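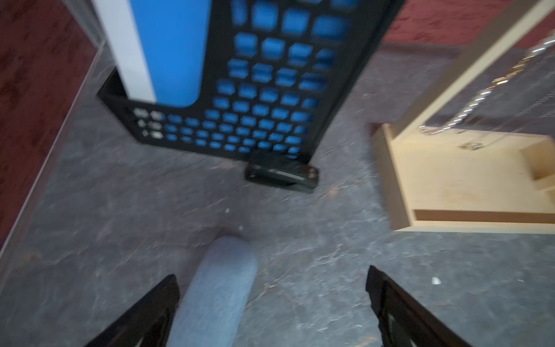 How does a relay race work?

March
By the Husell Juniors sports page

Relays. Best bit of sports day, most people would say. Loads of shouting, somebody always drops something, and you get to win (or lose) with your mates instead of on your own. But how does it all work? Quick guide, off we go.

The basic idea

Four runners in a team. One stick between them. The stick is called a baton and it's a hollow tube, smooth, light, easy to hold. Runner one carries it first, then gives it to runner two, then runner three gets it, then runner four runs it over the finish line. First baton home wins.

Read that bit again: first BATON home. If your last runner crosses the line with empty hands it doesn't count, even if they were miles in front. The baton has to go all the way round.

The most famous relay is the four by 100. That means four people run 100 metres each. Together that's one whole lap of a normal outdoor track. There is a longer one too, the four by 400, where everybody does a full lap. Ouch. Smaller children often run shorter ones up and down a field, and those are just as good.

The runners have names for their turns. Each turn is a leg. So the first runner does the first leg, and the last runner does the anchor leg. Nothing to do with your actual legs. Or with boats.

What happens at a changeover

Passing the baton is called a changeover. Fast teams can lose a race here and slower teams can win one. Why? Well, think about it. If runner two stands still and waits, then takes the baton, then starts running, they have to go from nothing to full speed while everyone else whizzes past. So in the short relays runner two starts running BEFORE the baton gets there. Both of them are going fast, one reaches forward, one reaches back, and the baton swaps hands.

Tricky. You can't start too early or your teammate never catches you. Start too late and they crash into your back.

There's a rule about where you do it as well. Lines on the track show a changeover zone, and the baton has to be passed inside it. It's the baton that matters, not your feet. Pass it before the zone begins or after the zone ends and your team is disqualified, which means out of the race.
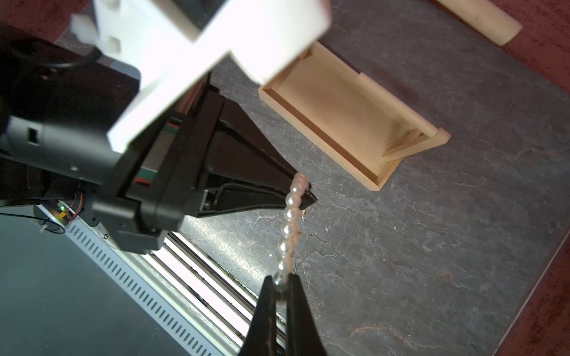
Close-up of a black gripper with a white bracket over the top.

Looking or not looking?

Two kinds of changeover.

In a visual pass the next runner looks back over their shoulder and watches the baton come in to their hand. Safer. Used a lot in the long relays, where the runner coming in is really tired and might be slowing down all over the place.

In a blind pass the next runner looks straight ahead the whole time. Hand stretched out behind, flat and steady, no peeking. The runner with the baton shouts something, often "hand!" or "stick!", and pushes it in. Quicker, because you don't twist your body round, but you need to trust each other a lot. And practise. And practise some more.

When we had the schools relay day at Cendon track last summer, 175 children ran and most teams used the visual pass. Sensible. The Patero team tried blind passes in the final and it worked lovely until the last one, when the baton went bouncing off down the grass. They still finished. Massive cheer for that.

Which hand?

If every runner swaps the baton from one hand to the other halfway round, that's wobbly, and wobbly is slow. So lots of teams do it like this:

Runner one carries it in the right hand.
Runner two takes it in the left and keeps it there.
Runner three takes it in the right and keeps it there.
Runner four takes it in the left and runs for home.

Right, left, right, left. No swapping. Clever, and it helps on the bends too. The runner with the baton in the right hand can stay near the inside of the lane, where it's shorter.

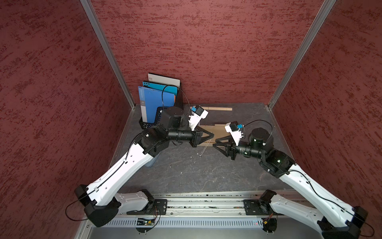

Two robot arms in front of a dark red wall.

What if you drop it?

Don't panic. Dropping it doesn't always put you out. In most races you can pick it up and carry on, as long as the person who dropped it is the one who picks it up and they don't get in anyone else's way or take a short cut. Some school races have there own rules, so ask before you start.

If it drops in the middle of a changeover and the next runner hadn't really got it yet, the first runner picks it up. Lots of people get that one wrong! Both dive for it, heads bump, everybody cross.

Who runs when?

Not just fastest last. Teams think about it.

First leg needs someone good at starting. They're the only one who begins from a proper "on your marks" with a starting signal.

Second leg is often a long straight bit, so someone strong who keeps their speed up. They have to take the baton and give it away, so they need good hands at both ends.

Third leg is a bend. Some people are brilliant at running bends and some drift out wide. You want the first sort.

Anchor leg. Somebody fast who doesn't mind pressure. If the team is behind they've got to chase, if the team is ahead they've got to not look round. Harder than it sounds when the crowd is yelling.

At Petchrat the under 11 team change their order every race so everyone gets a go at everything. Nice idea. You might find out you're a secret bend genius.

Have a go yourself

You need four people and somthing to use as a baton. A rolled-up magazine with tape round it, or a cardboard tube. No track? A park is fine. Use jumpers for the lines.

Start walking. Really. Line up one behind the other, all facing the same way, and pass the baton from the back to the front while you walk. Then jog it. Then run it.

Put a marker on the ground a few big steps behind where the next runner stands. When the runner with the baton reaches that marker, GO. Too squashed at the changeover? Move the marker further back. Can't catch them? Move it nearer. Try it again, 2 or three times, until it feels right.

Keep your arm still when you reach back. Waving it about makes it nearly impossible to hit.
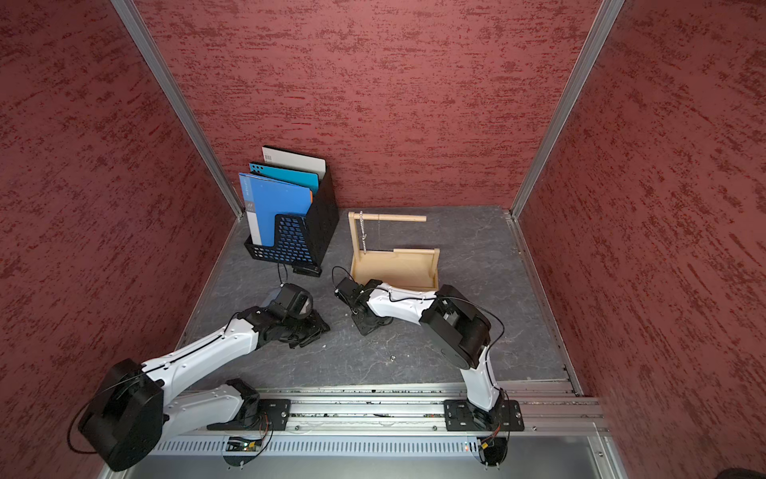 Words to know

Baton: the tube you carry.
Leg: one runner's turn.
Anchor: the last runner.
Changeover: passing the baton on.
Zone: the part of the track where the changeover has to happen.
Blind pass: taking the baton without looking.
Disqualified: out, sorry, broke a rule.

Next time: hurdles, and why it's ok to knock one over.

Last updated: March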